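The Funnel Task

The contract with Ocampo called for 600 clean examples of the funnel task by the end of October. In the third week the Trulasden lab had 403.

I ran the arm by hand control from the desk. The job was to hold a small glass vessel over the funnel and tip it so the flask caught everything. Each attempt was one file. I marked each file keep or discard, with a reason code.
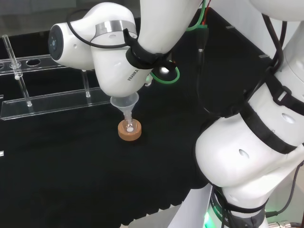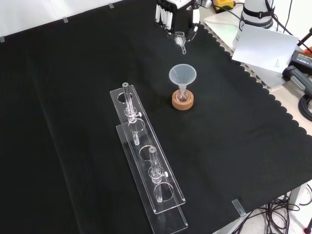 Funnel, flask and cork ring on the black cloth, Trulasden bench.

Code 12 meant hesitation. The learning system copied whatever it was given, and the reviewers at Runditthorpe did not want it to copy a person making up their mind. They returned 65 files under that code. All of them were mine.

I replayed them that night. In every file the vessel reached the funnel, stopped, and stayed level for a few seconds before it tipped. I had no memory of stopping. I checked the control log for lag and found none.

The next morning I recorded slowly and without pauses. The files passed. Runditthorpe trained on them and sent back a trial run, the first with no operator at the desk.

The arm came down over the funnel – correct height, correct angle – and waited. I counted four seconds. Then it poured.

I entered code 12 and opened the next file.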